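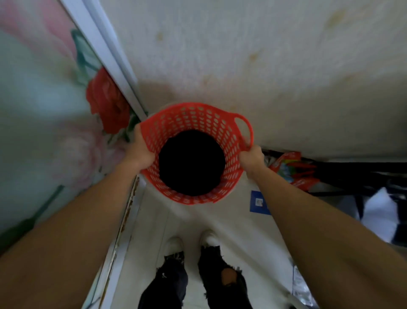 Can the Ketley fold a basket of laundry without help?
It can fold one, provided you carry the basket to it, feed it each piece by the shoulders and take away the pile afterward.

We had the Ketley folding robot for 27 days, on loan from Fistholm, who sell it for $400 plus a stand that ought to be in the box. T-shirts are its great love. It does them square and flat, with a little hum at the end that I came to resent. Towels are fine. Jeans go in with some grumbling and come out shaped like an envelope.

Black clothes are the sore spot. The sensor loses the hem, the arms wave for a bit, and the screen says GARMENT NOT FOUND while you are holding the garment. Switching to Dark Load mode helps, and also makes it slower than I am.

Socks: don't.

The older Minami costs $344, has 2 fewer settings and no hum. It's the one I'd buy, if I had to buy one. The Ketley goes back to Fistholm this week, neatly packed, by hand.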